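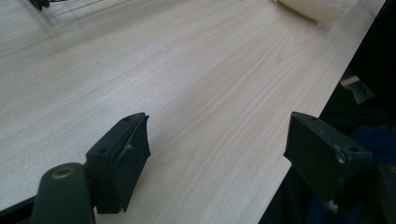 Plorna

Plorna is a small command-line tool for keeping a household recipe collection in plain text files. It reads a folder of recipes, scales them, merges the ingredients of several recipes into one shopping list, and prints the result. It does not need a network connection and does not keep a database.

Maintained by Shazia Talpur. Last updated June 28, 2021.

Status

Usable daily. The file format has been stable since March and will stay as it is until version 3. The shopping list output may still change in small ways, so don't write scripts that depend on its spacing.

Installing

You need Python 3 and nothing else. Copy the plorna folder anywhere you like and run the install script inside it. The script puts a launcher in your home bin folder. To remove Plorna, delete the launcher and the folder. Your recipes are never stored inside the program folder.

On Windows the launcher isn't created. Run the main file directly with Python.

Recipe files

One recipe per file, with the ending .rec. The first line is the title. The second line says how many people it serves. Then a blank line, the ingredients one per line, another blank line, and the method. Anything after the method that starts with "note" is kept but left out of printing unless you ask for it.

A short recipe looks like this:

Lentil soup
serves 2

1 cup red lentils
1 onion
3 cups water
1 tsp cumin
salt

Chop the onion and fry it until soft. Add the lentils, water and cumin. Simmer for 20 minutes. Salt at the end.

note: freezes well

Ingredients are read as amount, unit, name. If there is no unit, Plorna treats the thing as a count. If there is no amount either, as with the salt, the item goes on the shopping list under "check the cupboard" and is never scaled.

Commands

plorna show NAME
Prints a recipe. Add --notes to include the notes.

plorna scale NAME PEOPLE
Prints the recipe with amounts changed to serve that many people. Cooking times are left alone. You have to judge those yourself.

plorna list NAME NAME ...
Makes one shopping list from any number of recipes. Matching ingredients are added together if their units can be converted.

plorna find WORD
Lists every recipe with that word in the title or ingredients.

plorna check
Reads every file and reports the lines it couldn't understand. Run this after importing anything.

Units

Cups, tablespoons, teaspoons, ounces, pounds, grams, kilograms, milliliters and liters are built in. Plorna converts volume to volume and weight to weight. It will not convert a cup of flour to grams. Earlier versions tried, using a table of densities, and the answers were bad enough that the table was removed.

"Can", "bunch" and "clove" are counted as they are. You can add your own units in the file units.txt. Singular and plural forms go on the same line, separated by a comma.

Importing

There is an importer for files exported from Grakita. It handles titles, servings and ingredients. Method text comes over as one long paragraph, and Grakita's photos are skipped. Fractions typed as single characters are turned into ordinary fractions such as 1/2.

A Wemeck importer has been started but only reads titles at the moment. Don't use it on your only copy.

Sample recipes

The samples folder contains 30 recipes for trying things out. Most are from the Ó Dubhghaill family notebook, typed up with their permission. Spelling and wording follow the notebook, including "a good lump of butter", which the checker will complain about. The soda bread was corrected in the last update: it had teaspoons of buttermilk where it should have had cups.

Known problems

Ranges such as "2-3 carrots" use the higher number.

Scaling eggs can give fractions. Round them yourself.

"Scallion" and "green onion" show up as two items on a shopping list. A synonym file is planned.

Very long ingredient names are cut short in the printed list, but the file isn't changed.

Contributing

Bug reports are welcome. Please attach the recipe file that causes the trouble, plus the exact command you typed. New sample recipes should be your own or shared with permission from whoever wrote them.

License

The code is under the MIT license. The sample recipes may be copied and cooked freely, but please keep the family name on the ones from the notebook.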